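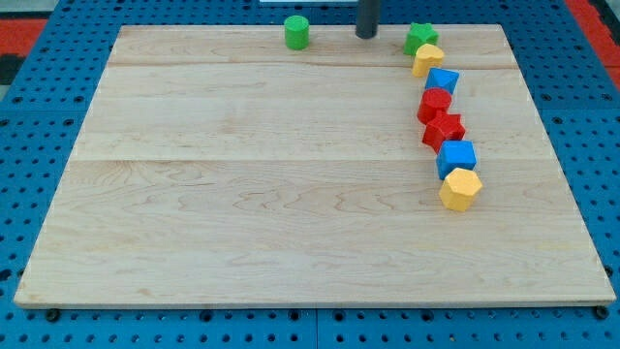

Count the Hours, Then Count the Differences
Opinion
Bart Van Hecke

Institutions that fund robot learning have settled on a convenient measure of progress: the number of demonstrations recorded. The figure is easy to report and easy to compare. It is also a poor guide to what a learning system will be able to do, and those of us responsible for collection programs should stop leading with it.

Consider the tabletop work done at our Zarnemholm site. The material is modest: plastic shape blocks of the sort sold for small children, in red, green, blue and yellow, on a wooden board. An operator guides the arm through a short task, the blocks are set out again, and the next demonstration begins. In September the team recorded 237 demonstrations of a single task, moving one named block away from the others. By the usual measure, it was a good month.

When Ronaldo Catacutan reviewed the recordings, he found that 91 of them began from what was in effect the same layout. Operators had fallen into a habit. They put the blocks back where their hands expected to find them, and the system learned the habit along with the task. Once the starting positions were changed, its performance fell sharply.

The fault did not lie with the operators. They had been asked for volume and they supplied it. A program that rewards a full tally sheet will receive one, and the cost will appear months later, in another budget, under the heading of poor generalization.

The remedy adopted at Zarnemholm is not expensive. Each session now starts with a printed sheet of 15 layouts, drawn at random, and no layout may be used twice in a day. Some place the blocks in a close row, with neighbors touching. Others leave one piece standing well away from the rest. A star beside a cylinder of the same color is a harder case than a star alone, and it deserves its place in the record. Failed attempts are kept and labeled.

The objection from our partners at Abella is that this slows the work. It does. Resetting to a sheet takes longer than resetting from memory, and the team gives up seven demonstrations in a typical session – a loss that looks serious only on a chart of totals.

Funders could help by changing what they ask for. The Ikel program still requires a monthly count and nothing else. A short statement of how starting conditions were chosen, and how often they were repeated, would add a page to the report and tell the reader far more about the worth of the data. Estolwood has agreed to include such a statement in its next call for proposals, and other sponsors should do the same before the coming round of awards is settled.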